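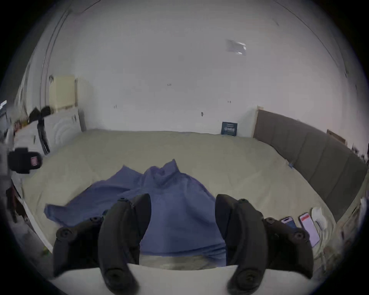 Okay, folding thread. A few of you asked how it's going at work with the new setup and I keep answering in bits and pieces in the replies, so I'm putting it all in one place. Get a cuppa, I go on a bit.

For anyone new: I work at Femell, the laundry out at Pralley. We do scrubs, tunics, tea towels and aprons, plus sheets for a couple of motels. I've been on the folding side the whole time I've been there, apart from one winter on the loading dock that I don't talk about.

There are 20 of us on the floor. Washing and drying went automatic years before I started and no one misses hauling wet sheets by hand. Sheets go through the big ironer and come out the far end folded. Folding clothes stayed with people. Clothes are hard!

A sheet is a rectangle. A scrub top has sleeves, a neck hole, a pocket that's inside out half the time, and it comes out of the dryer as a lump. You'd be amazed how much of folding is working out what you've got hold of.

In April the Stilow went in. It's a folding line with two arms over a padded table, and it does tunics and scrub tops. Bigger than I'd imagined and much quieter. I'd been dreading the noise more than anything, so that was a nice surprise.

What I hadn't pictured was that somebody has to show it how. I figured a person in an office would type it in. Nope, it's us, with a gripper in each hand, folding the same sort of blue top over and over while the cameras take it all down.

The hand grippers are a funny thing to learn. You squeeze a trigger and the jaws close, and suddenly you've got two fingers a side after a lifetime of ten. My first go I picked up the top, the thing under the top, and a bit of my own sleeve.

You find out how much you cheat with your hands. I smooth with my palm. I tuck with my little finger. I pin one corner down with my wrist while I'm reaching for the other one. None of it works with jaws, so you have to come up with a different fold that gets you to the same place.

Kastriot Radulović on the next table was good at it straight away and has been unbearable ever since. His trick is to take less cloth than you think you need. I grab big bunches and then the shoulder comes up crooked.
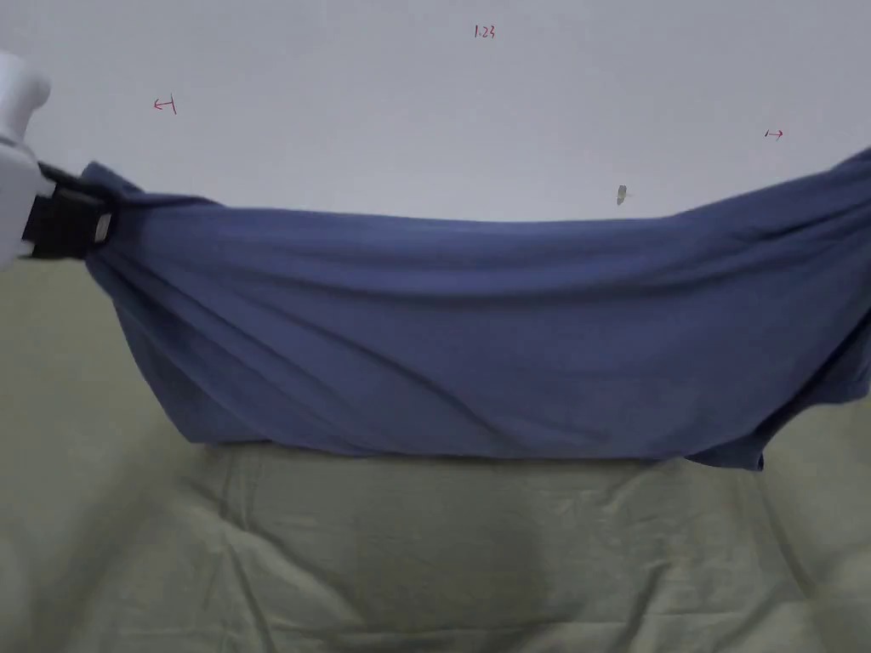 Anyway, the pinch. If you take hold a hand's width in from the corner you get a flap hanging down, and the flap folds under when you lower it, and then you're picking the whole lot up again. Go closer to the corner and it mostly lies down the way you want. Mostly.

Lowering it is its own skill too. Long edge first, let the far side touch, then bring your hands towards you slowly so the cloth gets dragged flat. I've done that for years without having a word for it. Now I've had to say it out loud to a bloke from Gashi (they're the ones who put the line in) and he wrote it down and underlined it.

I'll admit I liked that bit. I've had supervisors who couldn't have told you what I did with my hands all day.

Now the part people really want to know about, the jobs. No one's been let go. What has happened is that two people left for their own reasons and weren't replaced, and we all noticed. I asked about it at the floor meeting and was told hiring was "under review". Make of that what you like.

The sheet they pinned up by the lockers is dated 25 May 2019 and says nobody on the folding side loses hours before the end of the trial. It doesn't say when the trial ends. I took a photo of it on my phone and so did everyone else.

What's changed day to day is the mix. I used to fold, full stop. Now part of my shift is folding, part is standing at the Stilow fixing what it drops, and part is doing demonstrations with the grippers. The pay's the same for all three and there's been some muttering about that. I've done a bit of the muttering.

My back is better, no question. A demo is slow and you're allowed to stop between pieces. Regular folding has a number on the wall and the number doesn't stop for you. Our side did 2310 pieces the day before the long weekend and I couldn't lift a kettle that night.

My hands are worse, though. Squeezing triggers uses some muscle at the base of the thumb that I didn't know I owned. If your place is bringing these in, ask for breaks to be written down from the start. We had to go back and ask, and it took longer than it should have. We get nine minutes off the grippers every hour now, and people take it.

The other thing is the talking. At the long table there's six of us across from each other and you hear about everybody's kids and knees and new kitchens. At the Stilow you're on your own with a bin of rejects. I was surprised how much I minded. I've started swapping my early slot so I get the one next to the tea room door, and at least people walk past.

It's slow, by the way. Stilow's best on a scrub top while I was timing it (on the sly, with the clock over the door) was 70 seconds. Any of us would've done a stack in that time. But it keeps going through lunch, and I suppose that's the sum they're doing upstairs.

And it's got no idea what to do with a tie. Anything with a tie or a cord comes straight to us. Same with anything buttoned wrong, or with a pen left in the pocket. Aprons are safe for a long while yet, I reckon.

A few of the younger ones are mad keen and want to move across to the training side properly. Good on them. I'd like it to be a real job with a real title first. At the moment it's "can you hop on the grippers for a bit", and you can't put that on a résumé.

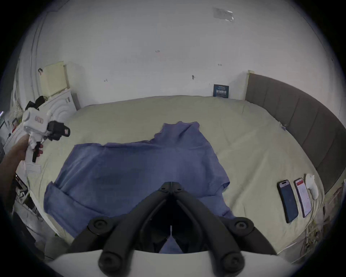 Do you get any say in how the machine does the fold?

More than I expected. Whatever we show it is what it copies, so we sat down and agreed on one way to do a tunic: sleeves in first, then sides, then up from the hem. Before that we each had our own fold and the customers got whatever they got. The floor picked it and the office signed it off afterwards.

There was a proper argument about the sleeves, too. Half the table crosses them at the back and the other half lays them straight down. Straight down won because the jaws lose the cuff when you cross them. I'm a crosser. I've switched over at work but I still cross them at home.

Somebody in the replies yesterday said I was training my own replacement. I've thought about it, you know, I'm not daft. Some days it feels like that and some days it feels like having a slow new starter who never says good morning. I don't have a settled view.

What I'd want, if anyone's asking, is for the people who did the showing to be first in line for whatever work comes out of it. I've put that in writing to the union delegate, and she's taking it to the next meeting along with the title thing and the thumb thing.

Couple of quick ones. Yes, the grippers are light, lighter than an iron, but you feel them by the end. Yes, I've dropped one. It was fine. No, I can't bring one home to do my own washing, I did ask.

Kastriot's just messaged to say his tunics have the straightest hems on the floor and I should've put that in. There you go, mate, it's in.

Back on at six tomorrow and it's my turn on rejects, so I'm off to bed. I'll add to the thread once we hear back about the titles.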